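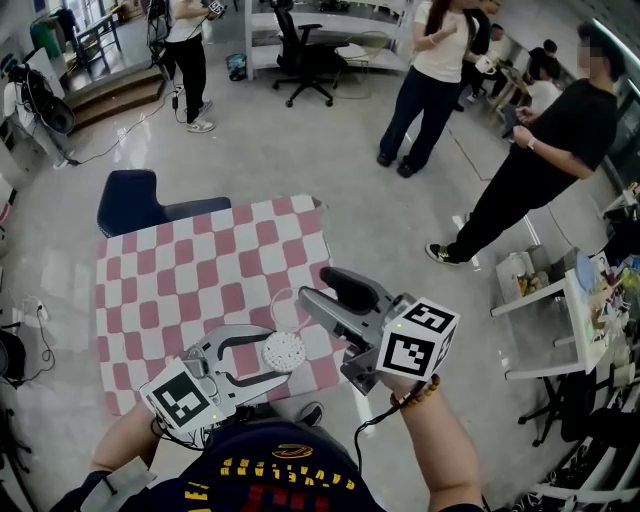 Subject: Re: Wrong totals after merging the August export
From: Farzana Sheikh
Date: 16/02/2001

> I merged the August export from the Darkton branch into the main
> catalog with the usual script. The record count is 1,531, same as
> the branch reports, but the subject index comes up short and a few
> authors show twice. Is the export bad, or is it the merge? I still
> have the original file and have not rerun anything.
>
> Gebretsadik

The export is fine. I ran your file through the checker and it passes. The problem is in how the merge builds its sort keys.

Zotetti pads the author field to 20 characters with trailing spaces. Stetska strips trailing spaces before it writes the key but does not strip them when it compares. So a padded name from Darkton and the same name already in the main file are treated as different, and you get two author entries. Names of 20 characters or more have no padding and merge correctly, so you only see this on some authors.

The short subject index is a separate matter. The merge reads subject codes as fixed width, 13 characters. Darkton started using longer codes for local history last summer. Anything past position 13 is dropped, and two codes that differ only in the tail end up as one. The records themselves are intact. Only the index is wrong.

To fix it:

Restore the main catalog from the copy made before the merge. Do not try to repair the index in place, as the rebuild reads the same truncated keys.

Run the trim filter on the Darkton file with the -t switch. Without the switch it trims leading spaces only.

In merge.cfg, change the subject width from 13 to 0. Zero means read to the delimiter. Check that the delimiter line is not commented out. It was in the config we sent out with version 3.

Then merge again and rebuild both indexes, author first. If the author index is built second, it picks up the old cross references and you will have to do it over.

The record count would not have shown either fault. It is taken from the data file and the indexes are never consulted. Compare the index listings instead.

If duplicates remain after this, send me the key dump for those authors, not the full catalog. Accented names are a known problem and are not handled by the trim filter.

Farzana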